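Dritetti Grasp Evaluation Kit: Set-up Guide

Section 4. Running the cluttered-table check

Read this section before you quote a success rate to anyone. The Dritetti method picks a grasp from the wrist view alone, and the published result says it copes with clutter. It may. The result came from 1462 attempts in the Clarkunance lab, on tables dressed by the same people who trained the model. Your table is the first one that counts for you.

4.1 Before you start

1. Finish the hand calibration in Section 3. If the thumb offset has drifted, every number below is worthless.

2. Put the arm in Hold and open the Harb console. Check that the wrist view is live. A frozen view looks the same as a live one when nothing is moving, so wave something in front of the lens.

3. Load the policy and write down its version. The loader keeps the last one you used without telling you.

CAUTION: Keep your own hands off the table whenever the console shows Armed. The stop button cuts motion, but the fingers keep whatever grip they had.

4.2 Dressing the table

4. Use household things you have lying about. Mix hard and soft, thick and thin. Do not buy the object set recommended in the paper unless you want to repeat the paper.

5. Let things overlap. A layout with a clear gap between every item tests something much easier, and the score will flatter you.

6. Include at least one thin metal part and one piece of cloth. The authors call cloth "handled." In our runs it was the most common reason for a wrong grasp point, mostly where it covered part of something else.

7. Bring the hand to the Ready pose, fingers open, just short of the table edge. Compare your wrist view with ours.

The stick and the rod both run into the crumpled cloth, and the metal clip sits between the cloth and the baseball. The ball is the easy target. Any method should find it, so do not let it make up more than a small share of your trials. The clip and the wire hook tell you far more. Note too how much of the view the hand itself takes up – the policy has to choose from what is left.
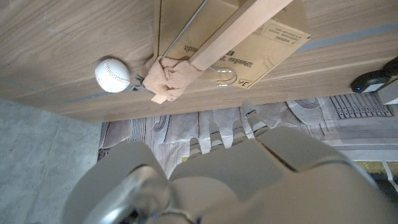
4.3 Running the trials

8. Pick the target by drawing a slip from a cup. Do not pick by eye. People choose what they expect to work, and we caught ourselves doing it.

9. Run 30 trials with the policy, then 30 with the Dristiditz baseline, on the same layouts. The baseline simply closes on the nearest edge. It is crude, and it did better than we had been led to expect.

10. Score a grasp as a success only if the object stays in the hand for 15 seconds clear of the table. The default setting scores it at first contact. Change this under Scoring, Hold Time.

11. Log every abort. The console drops aborted trials from the total unless you tick Keep All.

NOTE: If the policy picks the cloth when the target was the rod, score a failure. The software offers "partial." Leave it alone.

4.4 Reading the score

Look at the per-object table first. The single percentage at the top of the report hides which objects failed. A gap of one or two trials between policy and baseline means nothing at this sample size, whatever color the report paints it.

If the policy wins clearly, turn the table a quarter turn and run the set again. Our lead shrank when we did this. We have not found out why, and the April release notes do not mention it.

Save the raw log with the report. Go on to Section 5 for changing finger pads.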